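Boxes, paper and the packing table
Last updated: October

Hello again! A few people asked to see how the parcels for the Trundley swap get put together, so I've made a little gallery page. It's a short one. I meant to do the whole process from shelf to post office, but once I get going with the packing I forget about everything else, and by the end of the afternoon there were far more boxes finished than pictures worth putting up.

For anyone new, the swap is a twice-yearly thing between our group and the one over in Murnness. Everybody puts in small household bits they'd like to pass along, we sort them, and each household gets a mixed box back. This round we had 199 items on the list (a record for us!) and I took on the packing because I like it. I really do. Give me a cleared table and a pile of used cartons and I'm a happy person for hours.

My favourite boxes are the ones with a divider already in them. You get two snug spots instead of one big rattly one, and things stay put without much stuffing. If the top flaps are in bad shape I don't fuss over them – a rough rim never hurt anybody, and it all gets covered when I wrap the outside anyway.
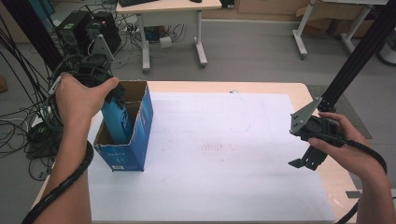

Blue into blue! The back compartment gets filled first.

I didn't plan the colour match, but I was pleased with it. Plain brown cardboard on the inside, bright blue on the outside, and a patterned blue cylinder going in. When a box looks that cheerful I'm almost sorry to wrap it up. My usual rule is tall things standing up and the heavier end at the bottom, and I try to keep each box under 3 kilos so that the person at the other end can carry it home on the bus.

A word about the paper, as I get asked about it every time. I cover the table with one big white sheet before I start. It saves the wood from scratches, it gives me somewhere to rough things out in pencil, and I can see a dropped screw or a stray bead straight away. I use the same sheet until it's truly past it, so it does pick up marks and smudges as we go along. Last spring's lasted 12 boxes and then went into the recycling looking like a treasure map. 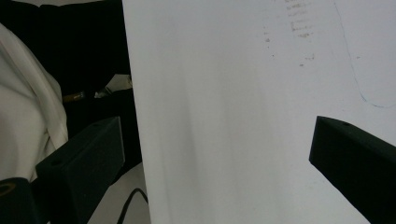
Hui-mei Leung wrote in to say she does the same but with the back of old wallpaper, which is heavier and lies flatter once you've rolled it the wrong way overnight. She also tapes down only the two short ends, so she can slide a hand underneath and tip the crumbs and bits of tape into the bin without lifting the whole thing. I'm going to try that next round, and if any of you have half a roll sitting in a cupboard, I'd happily give it a good home. Plain colours or florals, I'm not choosy!

The Murnness boxes go out first, then the local ones. Yu-ting Tsao has the list of who's getting what, so please ask her and not me, as I'll only tell you the wrong box. There are still 6 households who haven't given us a pickup time. Mornings are best, any time after nine.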